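1/ Been playing Trirora on my phone for most of October, so a few notes for anyone thinking of downloading it. It's a tile-matching puzzle game, free, and it works offline.

2/ You start with 300 coins and a small board. The first levels are easy. Flastville is the second map and the difficulty goes up there - I was stuck on the bridge level for days.

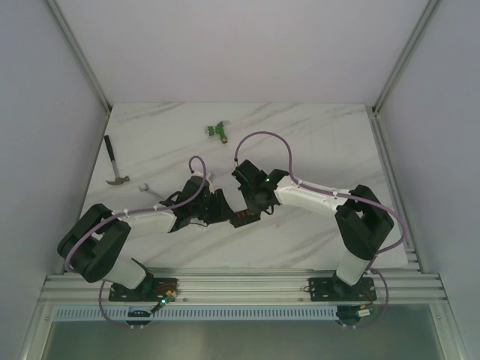 *Two arms, one small dark block.*

3/ Coins matter more than stars. A hint costs 500, so don't use one before Flastville. Rui Cardoso told me to save them for the timed boards and he was right.

4/ The daily puzzle resets at 6 pm my time. If you miss it you lose your streak, but you can buy it back once a month. I haven't bothered.

5/ Ads: one after every 3 levels, and you can skip most of them. There's an optional one that doubles your coins. I watch that one and mute it.

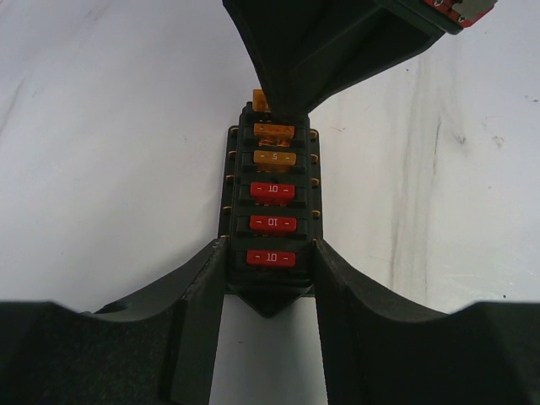
*Orange fuses up top, red ones below.*

6/ My best score on the endless board is a bit over 3,000. Pornthip Tanasarn beats that on her lunch break. Her advice is to clear the corners first and leave the centre alone until the colour bonus shows up.

7/ Colour-blind mode is under Settings, then Display. It puts a symbol on each tile. I leave it on all the time as the purple and blue are hard to tell apart at night.

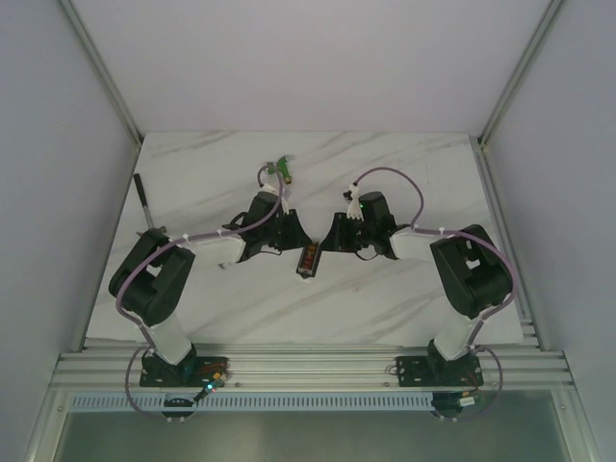 ## Part two: playing with friends

8/ You can add up to five favourites and send each of them a life a day. Cusetik is the team I joined. They're friendly and don't kick you for missing a weekend.

9/ Team matches are slower than solo - you take turns, and some people take hours. Turn notifications off or it'll buzz all through dinner.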